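Household Food Storage and Waste
Notes for Session 2
Prepared by Poppy Heywood

Please read these notes before the session and bring your kitchen diary with you.

1. Where we stopped last time

In the first session we spoke about food that is thrown away before it comes to the home: in the field, in transport, in the shop. Now we come to the kitchen. The main question for this part of the course is simple to ask: why do people throw away food that they paid for and wanted to eat?

The reading for this session is the Gruvach chapter on leftovers. It is long, so you may skip the part on restaurants. We will come back to it in June.

2. Two kinds of loss

It is useful to separate spoiled food from forgotten food. Spoiled food has changed so much that it is not safe or not pleasant to eat. Forgotten food may still be good, but the person does not remember when it was cooked, and throws it away to be safe. In the diaries many students write "spoiled" for both. Please try to keep them apart, even when you are not sure – a question mark in the column is fine.

3. Temperature and time

Bacteria that make people sick grow fastest between 40 °F and 140 °F. The refrigerator should be at 40 °F or a little below. Cooked food should not stay at room temperature for more than 2 hours. A large pot of soup cools very slowly in the middle, so divide it into shallow portions before it goes in the refrigerator. Cold does not kill most bacteria. It only makes them slow, and this is a point that students often write wrongly in the test.

4. The container

A container does several jobs. It keeps air away from the food, it stops smells from moving to other food, and it makes the shelf easier to organize. A rectangular shape uses the shelf better than a round one, and it is also easier to stack. On the other side, the corners are harder to clean.

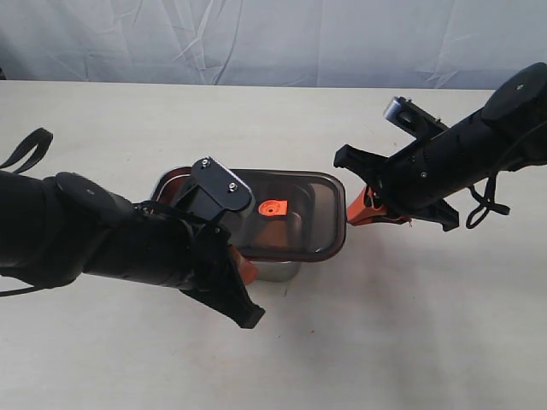
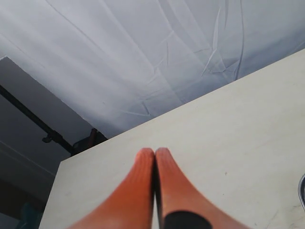
Fig. 1 (first picture). Rectangular food storage container.

The lid is where most problems begin. If it does not match, people cover the food with a plate, and then the surface dries. Check the lids at home and write down how many have no partner.

5. Labels

Bermúdez suggests writing the date of cooking on the label and leaving out the "use by" date. I agree only in part. For a person who lives alone it works well. In a shared apartment the others do not know the rule, so a name and both dates are better.

6. Homework

Choose one shelf of your refrigerator. Write down everything on it, with the date if you know it. After one week, mark each item: eaten, moved, frozen, thrown away. Then write 20 lines on what surprised you. Students who share a kitchen may work in pairs, but each person hands in a separate text.

Words to know: shelf life, leftovers, portion, airtight, to thaw, to go bad.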